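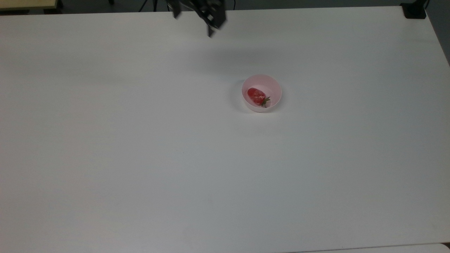
Demonstration table, bowl task: gripper open above the table, strawberry in the bowl.

Arora Open Day Recordings
Data card and README

Maintainer: Úna Sheehan, Altex, Plirivberg
Recording supervisor: Teodor Myklebust
Annotation: Divina Lagman, Róisín Quinlan
Software: Eamon Ní Mhurchú
Version: 1.2

Summary

Arora is a set of single-arm manipulation recordings made at the Altex open day in Plirivberg on 8th October. Visitors watched a robot arm pick a strawberry out of a bowl or put one into it, and in some sessions drove the arm themselves. Every attempt was logged, including those interrupted by questions from the public. The release contains 1,348 episodes. Of these, 167 were driven by visitors and the remainder by Altex staff.

The set is small and covers one task family at one table. It was put together to study how recordings made in front of an audience differ from recordings made on an ordinary working day. It is not large enough to train a general policy from scratch and has not been tested for that use.

Changes since 1.1

Eleven episodes had the wrong operator code and have been corrected.
The field "pause_reason" is now optional.
Timestamps in the side view are aligned to the controller clock. In 1.0 and 1.1 they were aligned to the recording computer.
Spelling of "grey" made consistent in the label file. Scripts that match on the old spelling will need a change.

Setting

The demonstration used a white table with the arm reaching over it. A second white table stands next to the main one, slightly lower, with a narrow gap between the two. Nothing in the task requires the arm to cross the gap, and the software limits keep the gripper over the main table.

Visitors stood behind a floor line. Staff reset the objects by hand between episodes, with the arm held. Resets are not part of the released episodes, but the start and end time of each one is kept in resets.csv for anyone who wants to work out how long a cycle took.

Overhead lighting was left on all day. The blinds were lowered before the first group came in and were raised once by mistake during the second staff session; the affected episodes carry the flag light_change.

Task

There are two task codes.

bowl_out: the strawberry starts in the bowl. The arm descends, closes on the strawberry, lifts it clear of the rim and holds it above the table until the operator ends the episode.

bowl_in: the strawberry starts in the gripper, placed there by staff. The arm moves over the bowl, lowers and releases.

An episode ends when the operator presses the end button or when the step limit of 2,000 is reached, whichever comes first. Episodes that reach the limit are marked timeout. They are kept in the release and should be filtered out by users who only want finished attempts.

Success is judged from video by an annotator and not by the operator. For bowl_out, the strawberry must be fully above the rim and held between both fingers at the end. For bowl_in, it must be at rest inside the bowl with the fingers clear of it. If the bowl has been pushed by the gripper the episode can still count as a success, but bowl_moved is set to true.

Operators

Staff operators are coded S1 to S4. All had used the arm before. Visitors are coded V followed by a number that is unique within the set and carries no link to a name. A visitor drove for one short turn after watching a staff member complete at least one attempt in each direction. Anyone could stop at any point, and several did.

Visitors received the same spoken instructions from Teodor Myklebust. The wording was:

"Move slowly until you are over the bowl. Let go of the handle if you want the arm to stop. You don't have to finish."

The full text, with the longer version given to school groups, is in docs/instructions.txt. Visitors under sixteen could watch but did not drive.

Equipment

Arm: one, white and grey housing
Gripper: black, two parallel fingers
Control: Gilmartin teleoperation handle, with Gilmartin logger
Objects: one pale pink bowl, one strawberry
Views: top view and side view

The gripper is powered and reports its opening width. No force signal was recorded. The logger writes a stale-data warning if no handle message arrives for 2,000 ms; the arm has already been stopped by the controller well before then, so the warning marks a gap in the log and has no safety function. 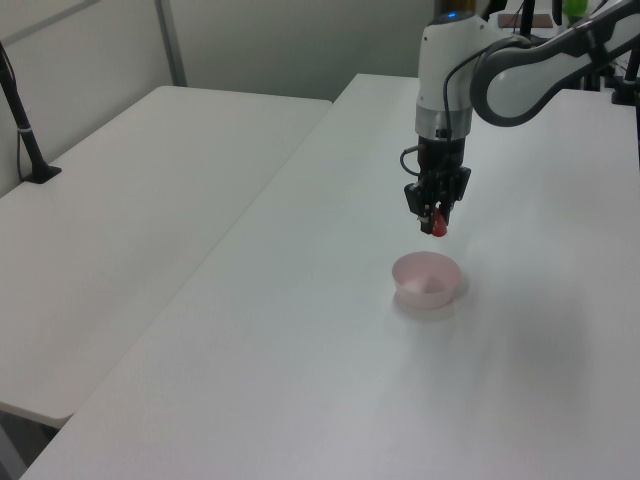

Object placement was not randomised by a script. Staff put the bowl back wherever was convenient within reach of the arm, which means that positions drift over a session and tend to return to the same few spots. Users who need an even spread of start positions should resample using the bowl_start field. Plots of the start positions, one for each session, are in the docs folder.

The strawberry's orientation was also left to chance. In bowl_out it usually settles on its side. The annotators recorded the direction of the leafy end at the start of each bowl_out episode in eight compass sectors, with north taken as the far edge of the table in the top view. Where the leaves could not be seen the value is unknown. Agreement between the two annotators on this field was poor for neighbouring sectors, and merging to four sectors is advised.

Files

episodes/ : one folder per episode
episodes/[id]/top.mp4 : top view
episodes/[id]/side.mp4 : side view
episodes/[id]/state.csv : joint positions, gripper width, handle state
episodes/[id]/meta.json : task code, operator code, flags
labels.csv : success and annotation fields for all episodes
resets.csv : start and end of each reset
docs/ : instructions, session notes, placement plots
tools/ : loader and checking scripts

Episode ids are assigned in the order of recording. Gaps in the numbering are expected. They come from test runs before doors opened, which were given ids and later taken out.

Main fields in labels.csv

episode: id, matches the folder name
task: bowl_out or bowl_in
operator: S or V code
success: true, false or unclear
timeout: true or false
bowl_moved: true or false
bowl_start: position of the bowl centre in table coordinates, millimetres
leaf_dir: compass sector or unknown, bowl_out only
regrasp: true if the fingers opened and closed again before the end
pause_reason: free text, optional
light_change: true or false

Unclear is used where the fingers hide the strawberry in both views at the end of the episode. Please do not treat it as false.

Loading

The loader needs Python and the packages listed in tools/requirements.txt. From the top folder:

python tools/check.py
python tools/load.py --task bowl_out --operators staff

check.py reads every meta.json, compares it with labels.csv and prints any mismatch. It should print nothing except the episode count. Run it after copying the set, as two early users had incomplete side views and only noticed later on.

load.py returns states and frames at the controller rate. Frames are repeated where the video is slower. To get the frames as recorded, add --no-repeat.

Annotation

Divina Lagman and Róisín Quinlan labelled all episodes from video, working separately. Disagreements on success were settled by watching the episode together. Both sets of first-pass labels are included in docs/first_pass.csv. Neither annotator drove the arm at the open day.

The most frequent disagreement was over regrasp. A very slight opening of the fingers, too small to see in the top view, shows up in the gripper width. The rule adopted in the end was to go by video only. Users with a different need can compute their own value from state.csv.

Privacy

Both cameras were aimed at the table. Hands and sleeves of staff enter some of the unreleased reset footage. All released clips were checked for faces, name badges and phone screens. No audio was recorded. Visitor turns were logged only with signed consent, and the forms are kept apart from the data.

A visitor who wants a turn removed can write to the maintainer with the slip number handed out at the desk. Removed turns will be listed by id in the change notes of the following version.

Known problems

The bowl is pale and the table is white. Simple colour thresholds lose the far rim where the light is strongest. The strawberry segments without trouble.

The gripper hides part of the bowl in the top view during descent. How much depends on wrist angle, and staff operators differ in this respect more than the visitors do.

Staff slowed down or stopped while talking to the audience. Such pauses are real parts of the episode and have not been trimmed. Where the session notes give a cause it is in pause_reason; most entries are simply "question".

V codes cannot be split by age or experience. Neither was asked for.

The handle's dead zone was widened after the first visitor group. The value in use is stored in meta.json as handle_dead_zone, and comparing visitor groups without it will give misleading speed figures.

Sessions ran in a fixed order, staff first, then visitors, then staff again. Any effect of time of day is mixed up with operator type.

Suggested split

tools/split.txt holds a train and test split made by operator, so that no operator code appears on both sides. It replaces the random split in 1.0, which put consecutive attempts by the same person in both parts.

Licence and contact

The recordings and labels may be used for research and teaching. Redistribution of altered copies should state what was altered. Scripts in tools/ are under the licence given in that folder.

Questions about the data go to Úna Sheehan. Faults in the loader or checker go to Eamon Ní Mhurchú, with the output of check.py attached.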